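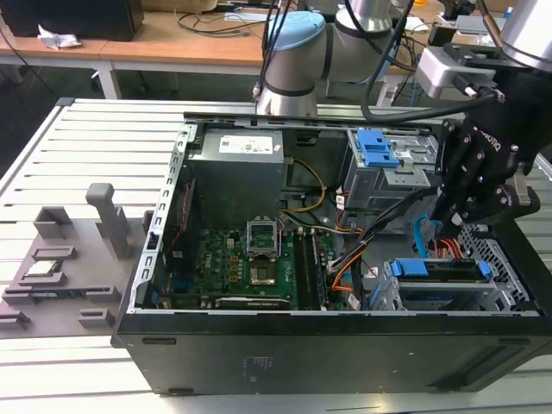 Checking the inside of a desktop tower before reassembly

Shut down, unplug the cord and hold the power button for 6 seconds. Lay the case on its side on a flat surface and take off the side panel.

Work from the power supply outward. Follow each bundle of power wires to its connector and press the connector home. SATA cables are thin and work loose easily — check both ends. Keep wires clear of the memory slots.

With the CPU socket open, do not touch the contacts. The lever and metal load frame should swing freely and stay up without being held.

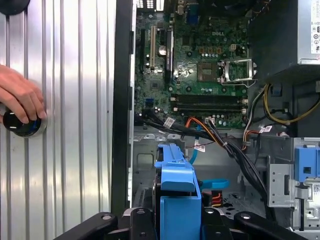
Memory goes in last. Open the latches, line up the notch and press evenly until both ends click.

The coin-cell battery on the motherboard is normally a 3-volt lithium type. Replace it if the clock resets after the computer has been unplugged. Slide it out sideways — do not pry against the board.

Tie slack cable along the chassis wall, away from any fan. Refit the panel, then reconnect power.

Skesa Workshop Notes, updated 2/18/24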